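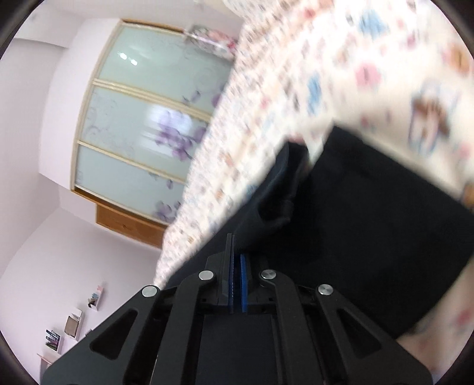 The Black Clothes Problem

A wardrobe with sliding doors has one weakness, and I have lived with it for 23 years in different apartments. You can open only one side at a time. So when you decide to put your clothes in order, you do not stand in front of the wardrobe and look at everything together. You take things out, you carry them to the bed, and the bed becomes the real place of work.

This is how my spring sorting begins every April. The frosted glass doors slide, first the left and then the right, and after an hour I have no place to sit. For most colors this is not a difficulty. A green sweater is a green sweater from any distance. But black clothes are a separate matter, and I think they deserve an article of their own.

Black on a pale bed

When you put a piece of black fabric on cream bedding, you would expect to see it very well. You see the edge well, this is true. A straight edge looks like it was drawn with a ruler. But inside the edge the eye finds almost nothing. Is it a front or a back? Is there a pocket? Is the fabric lying in one layer, or has some part folded itself under? Where the cloth rises in a crease, you get a little bluish shine along the top, and that shine is your best information.

I learned to use it. Before I fold something black, I now go to the side of the bed and look at it from low down, with the window light coming across. From above, black is a flat shape. From the side, it has hills. The hills show you where to pull.

My bedding has a print in many colors on the pale ground, and I was surprised how useful it is for this work. The print gives you a background to measure against. If a small piece of it shows between two parts of the garment, you know those parts are not lying together, and there is a gap to close before the first fold. On plain white sheets I miss these gaps more often.

The first fold decides

In the years when I rented a room above a dry cleaner's, I often watched the staff work through the open back door. They were fast, of course, but the thing I noticed was how slow the beginning was. They would lay a garment down, smooth it twice with the flat hand, and find two corners. Only then came the speed.

At home we do the opposite. We grab, we fold quickly in the air, and then we spend our patience correcting. With black fabric the correction is worse, as you cannot see well what you are correcting. I now follow the slow beginning, and my order is always the same.

Find one straight edge and make it truly straight. It does not have to be parallel to the bed. It can run diagonally if this is how the piece landed, and it is easier to walk around the bed than to drag the whole thing.

Follow that edge to a corner and pinch it. Pull gently, away from the middle. Many lumps disappear already at this moment.

Go to any part that stands up. Put a hand on each side of it and open it outward. Pressing it down from the top only makes a hard crease, and in black cotton a hard crease catches the light and stays visible the whole day when you wear it.

Look for the narrow part. A sleeve, a leg, a belt, whatever it is, it likes to run off in its own direction and hide behind the rest. Bring it home before you fold anything.

After this you may fold as you like. I do thirds, because my shelves are deep. A friend of mine rolls everything and is very happy, and her drawer looks like a bakery.

Sorting black from black

The second part of the problem is that black clothes hide from each other. In a pile of five dark pieces I can never tell which is the good pair of pants and which is the pair I use for painting the balcony. I have gone to a dinner in the balcony pants. It was noticed.

I tried several systems. For one season I used small tags from a stationery company called Bokotano, which are meant for labeling cables. They hold well through washing, but they scratch the neck. Then I sewed one short stitch of colored thread inside each waistband or collar. Red is for work, yellow is for home, and blue is for clothes that must not go in the dryer. This took two evenings with the radio on and it has lasted four years. I recommend it warmly to everybody who owns a needle.

There is also the matter of fading. Black does not stay black, it travels slowly to brown or to gray or to a tired green, and each garment takes its own road. You do not see this in the wardrobe. You see it on the bed, when you lay one piece next to another. I do this comparison in the daytime, near noon, and never under the ceiling lamp, which is warm and makes everything look equal. Pieces that have turned brown I wear at home. Pieces that have turned gray can still go out, but in the company of other gray things.

A word about shelves and boxes

When my sorting is finished, the question is how to put things back so they do not mix again in a month. The sliding doors help me decide. I keep black clothes behind one door and everything else behind the other. It sounds very strict, but it means that in the morning I open a single side and stay there.

Inside, I use two low boxes from Skavstead for the knitted things. They are simple boxes without a lid, and I like that they are light gray inside, so the dark clothes stand out a little against the walls. My previous boxes, from Plolex, were deep and black, and putting a black cardigan in them was like dropping a key in a well. They now hold Christmas decorations and do it very well.

For hanging, I gave up on the thin wire hangers and bought a set of velvet ones. Please do not choose velvet in a light color for dark clothes. The small hairs travel, and you will meet them on your shoulders. If you already have light velvet hangers, give them to your shirts.

Frosted doors, by the way, are kinder than clear glass or mirror. You see shadows of color behind them, and the dark side is simply darker. Fingerprints show less too. I clean the tracks at the bottom twice a year with an old toothbrush and a vacuum cleaner, and this is the time when I find buttons.

Lint, the old enemy

No article about black clothes can avoid lint. If you lay black fabric on a bed, the bed will give it something. Mine gives it pale threads, and in the winter, hair. For a while I used a sticky roller on everything after folding, which is the wrong time. All the inside surfaces are already closed and you are cleaning only the top.

Now I brush before the first fold, when the piece is still open and flat. I use a clothes brush by Briggs that belonged to my aunt. It has a curved wooden back and bristles that have become soft. Short strokes, always in one direction, from the top of the garment to the hem. Then I fold inward, so that the brushed side is protected. For wool I brush both sides. For cotton I am lazy and do one.

A clean sheet spread over the bedding also helps, if you have one to spare. Choose an old one that has been washed many times, for a new sheet gives off more fluff than any blanket. I keep one sheet only for this purpose, and it has a burn from an iron in the middle, so there is no danger that somebody will put it on a bed.

How long it takes

People ask me if this careful way is not too slow for normal life. On an ordinary laundry evening I do not follow all of it. I find the edge, I pull the corner, I fold, and the clothes go behind their door. The full program, with brushing and comparing in daylight, is for April and for the first cold weeks of fall.

This spring I started after breakfast and finished a little before 4. By then I had a bag for the textile collection, a small pile for mending, and three pairs of black tights which I am still not able to tell apart. I put them back in the box together. Next year I will try with green thread.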